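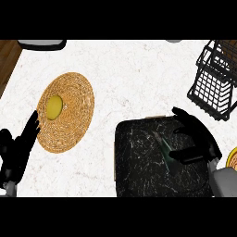 4. Recording episodes in simulation

4.1 Before you start

This section explains how to record two-arm episodes with Nisel in the simulated kitchen. You should already finish the installation in section 2 and the glove calibration in section 3. If you calibrated the gloves on another computer, please do it again on this one. The calibration file is not shared between computers.

Each operator needs an own profile. Do not record under the profile of a colleague, even for a short test. The training script divides the data by operator, and a mixed profile can not be separated later.

4.2 Loading a scene

1. Start the Nisel server and wait until the status line says READY.
2. Open the Scenes tab and choose the set "Kitchen, marble".
3. Enter a seed number. The seed decides where the objects are placed on the countertop. Seeds from 1 to 152 are for training. Higher seeds are kept for evaluation and must not be recorded.
4. Press Load. Both arms move to the rest pose.
5. Check the head view. Both hands must be visible at the lower side of the view, one left and one right. If one hand is missing, press Reset View.

Note: The head view is wider than high, so the recorder puts a black band on the top and on the bottom. These bands are saved with the video. Do not crop them, the model expects this size.

Note: Some objects are only partly inside the head view. In the marble kitchen this happens often along the top and the right side. It is not an error of the scene and you do not need to load again.

4.3 Recording one episode

1. Read the task text in the left panel. Read it until the end before you move.
2. Put your hands in the start position and hold them still until you hear the tone.
3. Press the foot pedal one time. The recording starts.
4. Do the task with a calm and constant speed. When the task needs only one hand, keep the other hand open and near to the counter, outside of the path.
5. When the task is complete, open both hands and wait for the second tone.
6. Press the pedal again. The recording stops.
7. Mark the episode as Good, Failed or Discard.

A failed episode is also useful for us, please do not discard it only because the object fell. Use Discard when the tracking was lost, or when you did a different task than the text.

Caution: Do not take off the gloves while recording is active. The simulated arms will follow the last signal and can go through the counter. The episode file is then damaged and the scene must be loaded again.

4.4 Thin and transparent objects

Thin objects which lie flat on a board are the most difficult. Come from above with curled fingers, and close the hand slowly when the fingertips are over the object. With green transparent objects on the dark marble board, the contour is hard to see. Switch on Contact Hints in the View menu. The hints are shown only to you and are not in the saved video.

4.5 Session limits

One session has at most 48 episodes. After 37 episodes the software shows a reminder for a pause of 8 minutes. You can close the reminder, but we ask you to take the pause. Tired operators make short jumps with the wrist, and the model learns them too.

For problems with the upload, write to Flor Quintero. For new task texts, write to Roscoe Kapoor and include the seed number.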